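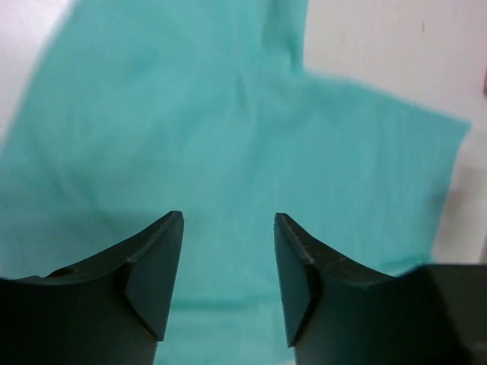

Software corner, November 25, 2023

The folding planner has a new release, and with it the end of the old grasp scorer, which had one firm belief: the best place to grab a shirt is the middle. We've been arguing with it since April. Kadov, the replacement, looks for edges and corners first and scores the middle last, and it re-plans every 200 milliseconds instead of whenever it felt like it.

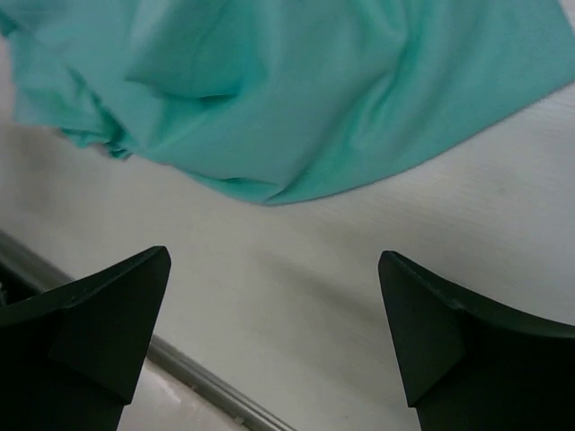
Kyriaki Galanis wrote in to ask whether we'd considered that hems move when you touch them, and whether the planner had been told. It has now. The wrist view gets a fresh cloth mask before each close command, and if the mask and the overhead view disagree, the arm backs off and asks again.
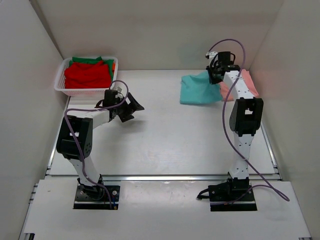 Two-arm timing was the other headache. Each arm used to run on its own clock, a fine arrangement for two colleagues who never share a shirt. Both now wait on one barrier in the Lalach scheduler, with a timeout of 90 seconds. The log viewer will tell you which arm sulked. 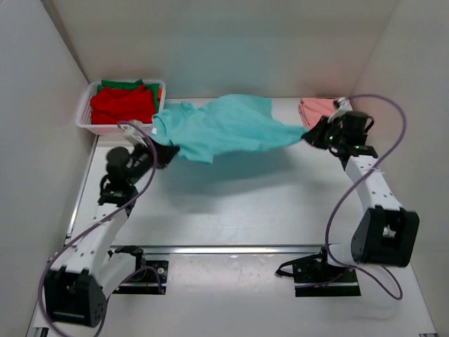 Teal T-shirt, both grippers on.

Still open: 38 tickets, most of them about sleeves. Please stop filing them under "misc".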